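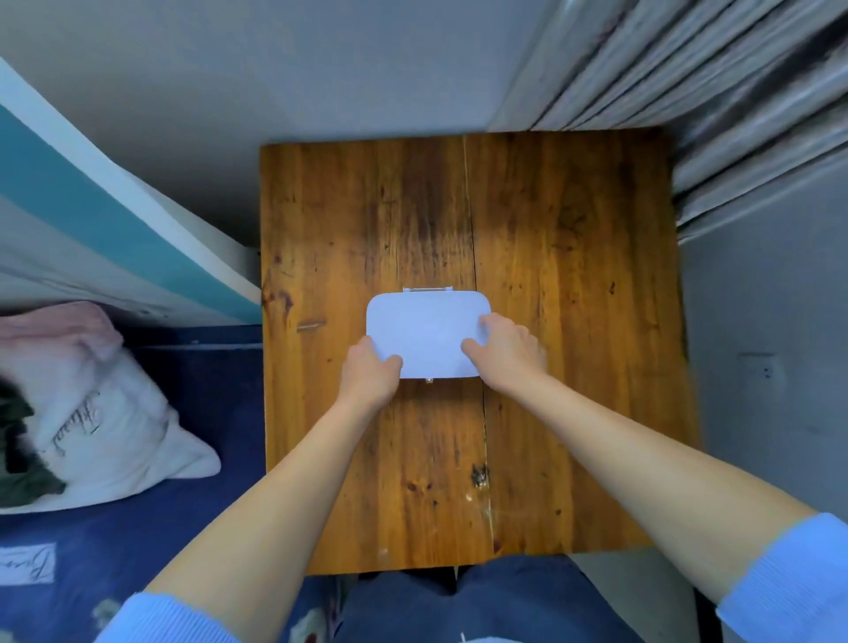
Hands on the closed case, Verwood set.

Fatirico gallery, May 2019
We recorded 176 tidying tasks from head height to teach a two-armed robot to handle thin, flexible things. Policies trained on them placed up to 67 per cent of chains without a tangle.

Five necklaces laid out beside the open six-part box. The right hand has the fourth by its clasp end.
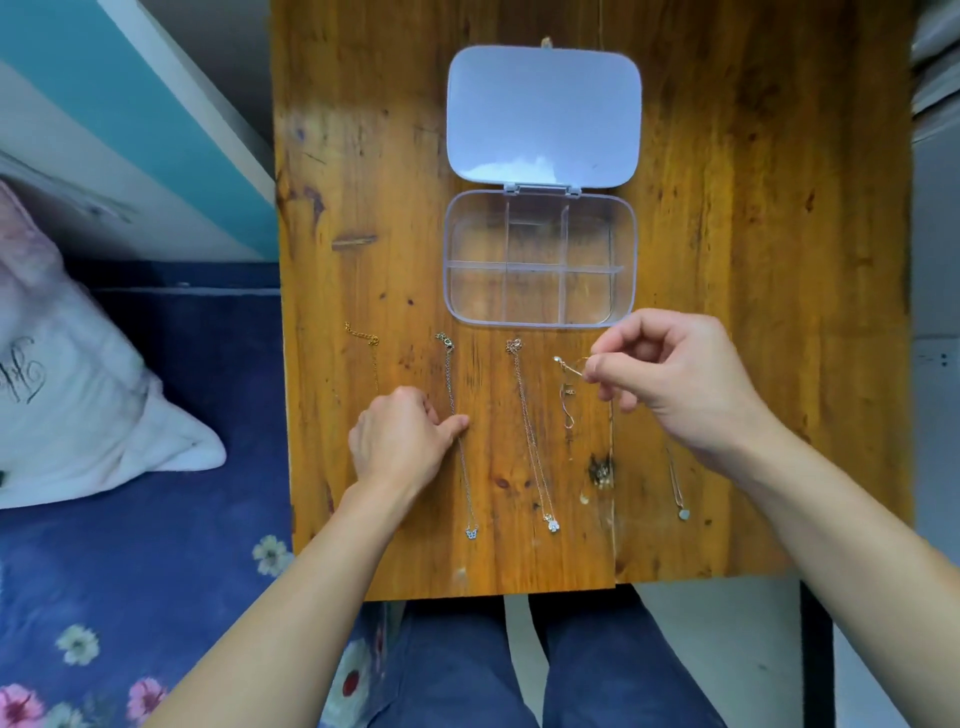

Chains held at both ends
One gold chain, held taut over the box. Two-point grips are labelled separately. 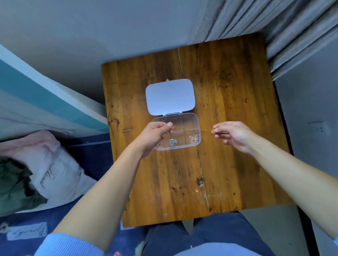

Silviu Rusu asked whether the labels would carry over to cables. We have not tried that yet.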